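Buscamos participantes para un estudio sobre la lectura en voz alta en adultos

Utilizamos cookies propias y de terceros para mejorar su visita. Si continúa navegando, consideramos que acepta su uso. Aceptar | Configurar

El grupo Lonholm estudia cómo leen en voz alta las personas adultas que aprendieron el español después de los dieciocho años. Para la segunda fase del proyecto Clirkutov necesitamos todavía 200 lectores. En la primera fase recogimos 1198 grabaciones, y con ellas hemos preparado los textos nuevos. No es necesario leer bien ni tener una voz bonita. También los errores nos sirven mucho.

En qué consiste la participación

Usted viene a nuestra sede de la calle Baler en dos ocasiones, con una semana de distancia entre la una y la otra. En cada visita lee ocho textos cortos: una receta, una carta, dos noticias y cuatro fragmentos de cuento. Entre un texto y otro puede descansar y beber agua. La sesión dura aproximadamente una hora. Al final le pedimos rellenar un cuestionario sobre los idiomas que habla en casa y en el trabajo. 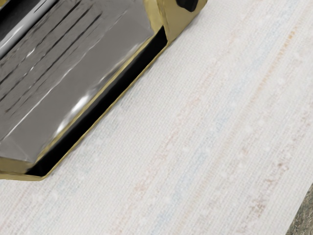 Quién puede participar

- Personas mayores de edad, sin límite superior.
- Que tengan como lengua materna un idioma diferente del español.
- Que vivan en un país de habla española desde hace por lo menos 2 años.
- Que puedan leer una página impresa, con gafas o sin ellas.

Lamentablemente no podemos aceptar a quienes ya participaron en la primera fase, porque algunos textos se repiten. Si usted tiene una dificultad de lectura diagnosticada, escríbanos antes de inscribirse. Existe un grupo separado con otros materiales.

Compensación y datos personales

Cada participante recibe un vale de compra de la librería Oyewole al terminar la segunda visita. Los gastos de transporte urbano se pagan aparte, presentando el billete. Las grabaciones se guardan con un código, sin nombre, y solamente las escucha el equipo del estudio. Usted puede retirarse en cualquier momento y pedir que borremos su voz, sin dar explicaciones.
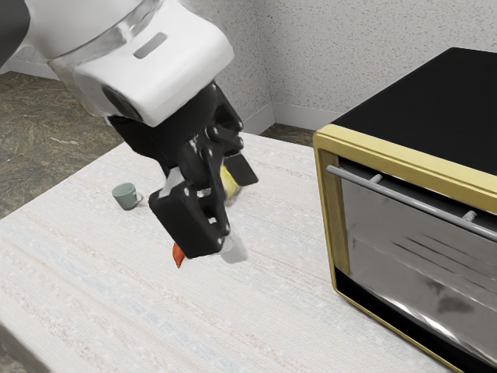 Brazo robótico blanco con pinza negra, sobre una mesa con objetos pequeños.

Cómo inscribirse

Las visitas se realizan durante el mes de abril, por la mañana o por la tarde. Para inscribirse, rellene el formulario que encontrará en la recepción de Lonholm o pídalo por correo electrónico a nuestra secretaría. Indique por favor su edad, su lengua materna y las horas en que podemos llamarle. Le contestaremos también si el grupo ya está completo.

Convocatoria publicada el 17 de marzo de 2025.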